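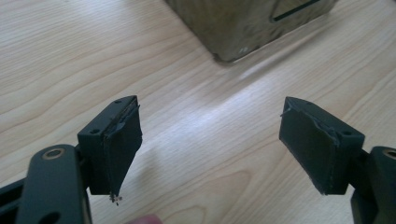

The spring review of household storage was completed on a Tuesday, and the present entry records its findings for readers who follow the Hodgate apartment through its gradual reordering. The review covered the dining table and the objects that had come to live on it. Among these, the wooden box has been retained. Its olive-brown finish is a good deal darker than the pale tabletop, and the narrow slot in its side, rounded at both ends, remains the feature most often remarked upon by guests. Readers have written to ask whether the two woods should be brought closer in tone. After consideration, the answer is no. The contrast will stand.

## Background

The table was acquired from Grostent, a secondhand dealer on the east side of town, at a price of $155. Delivery was an additional charge and was declined. My colleague Jolene Rakena kindly provided the use of her vehicle, and the piece was carried up to the second floor with the legs detached. Two of the four bolts were mislaid during this operation and have been replaced with bolts of a slightly different head. The difference is noticeable only from the floor.

The box has a longer history in the household. It belonged to my great-aunt, Mrs. Jabłońska, who stated that it entered her possession in 1947. No paperwork supports this date, and it is given here on her authority alone. She kept correspondence in it. I have kept, at various times, batteries, sewing thread and takeout menus.

## Present arrangements

Under the policy adopted in June, the box holds incoming mail and nothing else. Mail is to be opened the same evening. Compliance has been fair. The sewing thread has been transferred to the hall closet, and the menus have been discarded, with the exception of the one from Loro, whose telephone number is not listed correctly elsewhere.

The tabletop is wiped with a damp cloth after meals and dried at once. Glare from the window is considerable in the late afternoon, and anyone wishing to read at the table is advised to take the chair nearest the kitchen. A shade has been priced at $114, fitted, and a decision on that expense is deferred until the fall.

## Outstanding matters

The felt pads under the box are due for replacement. The hall closet will be reviewed next, beginning with the upper shelf, and suggestions regarding the storage of extension cords may be left in the comments.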